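Search this site Go

How Do You Shop for a Robot?

By Karim Dabbas
March

Last month my neighbor's kid asked me what I do all day. I told her I help people buy robots. She thought that was the best job in the world, and then she asked if I get to push them around the store in a shopping cart.

I don't! But it's a good question. How do you buy a robot? Let's pretend you and I are doing it together.

First question: what's the job?

Before you look at a single robot, you have to say what you want it to do. "Help in the kitchen" is too big. Does that mean cooking? Washing? Putting away spoons? A learning center in Dukoddale called me last year, and their first list of robot jobs had 30 things on it. Thirty! One of them was "be friendly." We crossed things out until the list had 2 jobs left: pick things up off a table, and put them where they belong. That's a job you can shop for.

Second question: how big, how strong, how far?

A robot arm is a bit like your own arm. It has joints that bend, and it can only reach so far before it has to stop. So you measure. How far away is the farthest thing it needs to grab? How heavy is the heaviest thing? Write both numbers down and take them shopping with you. If you skip this part you might pay for a giant arm that could lift a motorcycle when all you wanted was to move a cup — and the giant one costs a LOT more.

Third question: what does it all cost?

This is the part grown-ups get wrong, and I've gotten it wrong too. The arm is only one piece. You also need a hand (we call it a gripper), a strong table to hold everything, a computer, cables, and somebody's time to set it up.

Here's a game I play with classes. Pretend you have 100 coins to spend on your robot. How many would you give to the arm? Most kids say 90 or more. In the Dukoddale plan, the arm and gripper together took 74 coins. The table and computer took 11. That left 15 coins for setting up, spare parts, and surprises. There are always surprises. Ours was that the first table, a Skonholm, wobbled every time somebody leaned on it, and out came the surprise coins for a new one.

Do you have to buy it? Nope. You can rent some robots, the way you might rent skates. Renting costs less at the start, but if you keep the robot for years you could end up paying more than it would cost to own. I like to rent first when people aren't sure yet.

Fourth question: what will it practice on?

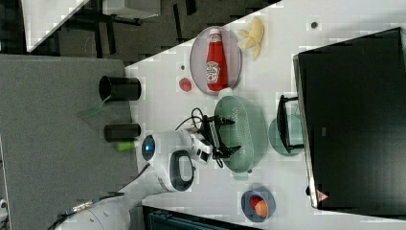
Practice stuff needs a line in the budget too, and it's my favorite line because it's so cheap. You don't start a robot off on your grandma's best glasses. You want things in lots of shapes, since a gripper with two fingers has to squeeze a round thing differently from a long one. An orange toy fruit in a little blue bowl is one kind of puzzle, and a bunch of toy bananas is another. A ketchup bottle lying on its side on a plate is different again. And a deep colander like the green one means the fingers have to reach down inside without bumping the walls. Try it yourself! Use just your thumb and one finger, and see which things in your kitchen are hardest to pick up.

Last question: who looks after it?

Robots need checking, a bit like bikes do. Cables rub, screws come loose, and gripper fingers wear down. So put a name next to the robot before you buy it. If you can't think of a name, wait.

Now get some paper and plan your own. Write the job at the top, then the reach, then your 100 coins — and save a few for surprises.

3 comments

Fivar
my robot would only do socks. i gave the arm 60 coins and surprises 20 because my brother would be near it

Karim Aoun
I read this with my class and we had a long argument over renting. Do you ever rent the gripper separately from the arm? One of my students wants to know.

Karim Dabbas
Hello to the other Karim! Sometimes, yes. Ask the rental shop, and ask whether the gripper fits the arm before you pay for either one.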